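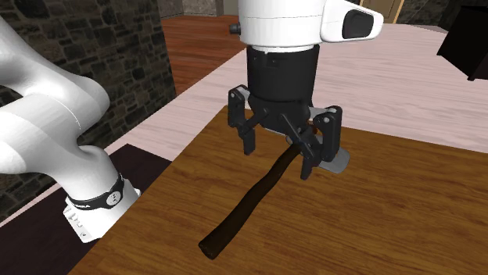 Page last changed: 24 March 2025

Chapter 11
Wood and Moisture

Timber keeps taking up and giving off water long after the tree has been felled. A board that leaves the mill straight can cup, bow or split once it is stacked in a heated shop. Most of the faults an apprentice will be asked to fix in the first year come back to this movement, so it is treated here before joints and finishes.

By the end of the chapter you should be able to work out the moisture content of a sample, explain why a board moves more across the grain than along it, and choose a cut that suits the job. You will need the shrinkage tables from Chapter 9.

11.1 Where the water is held

Water sits in two places in a piece of wood. Free water fills the hollow centres of the cells. Bound water is held inside the cell walls. As green timber dries, the free water leaves first, and the board gets lighter with almost no change in size. When the free water is gone but the walls are still full, the wood has reached the fibre saturation point. Any drying past that point draws water from the walls, and the wood starts to shrink.

Moisture content is given as a percentage of the oven-dry weight. A sample from the Prandwood yard weighed 154 grams before drying and 140 grams after. The loss is 14 grams, and 14 divided by 140 gives a moisture content of 10 per cent. Note that the dry weight goes on the bottom of the fraction. Using the wet weight is the most common error in this exercise.

11.2 Movement across the grain

A board shrinks very little along its length. Across its width it moves a good deal more, and the amount depends on how the growth rings meet the face. Flat-sawn boards move the most. Quarter-sawn boards move less and stay flatter, though they cost more because the log yields fewer of them.

Colour is a poor guide to dryness. Two brown boards from the same log may look alike and differ by several per cent. Use a meter, and take readings well in from the ends, where the wood dries fastest.

Anneliese Görtz returns to this point in Chapter 12, which covers the Ternton drying shed and its stacking records.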